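From: Sarmīte Dzene
To: stamia-build
Date: 30 March 2019
Subject: Re: syringe task, gripper force and plunger

On the Mota branch, someone wrote:
> What closing force are you using on the barrel? Mine slips at 53
> and I'm reluctant to go higher on thin plastic. Also, are you
> running both arms or parking one?

I'm at 60 percent on the right arm. At 70 the barrel flexed enough that the plunger started to bind. The syringe is the large clear one with the printed graduations, and the beaker is the small measuring type with a handle.

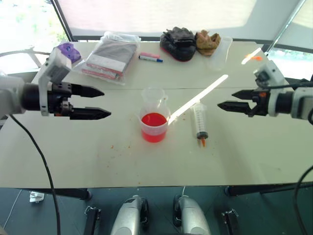
Grip height matters more than force. Close the fingers high on the barrel and the tip swings when the wrist turns. Mokmont's planner treats the syringe as a rigid extension of the gripper, so any swing becomes an error at the beaker rim. I slowed the last approach segment and left the rest of the path alone.

Both arms stay powered. The left one holds position over the table and takes no part in the dispensing.

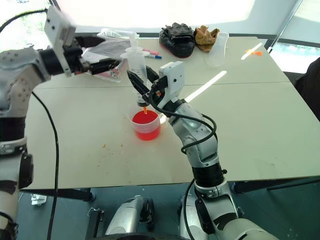
The log for that run is over 900 lines, mostly joint torque, and I have not trimmed it. Two open points:

Cable slack on the right wrist. The loop is long enough to catch if joint five goes past its soft limit.

Dristia driver timeouts. Still present after the rebuild. Raising the retry count hides them but adds lag.

If you have a patch for the second, send it against the June tag.

Sarmīte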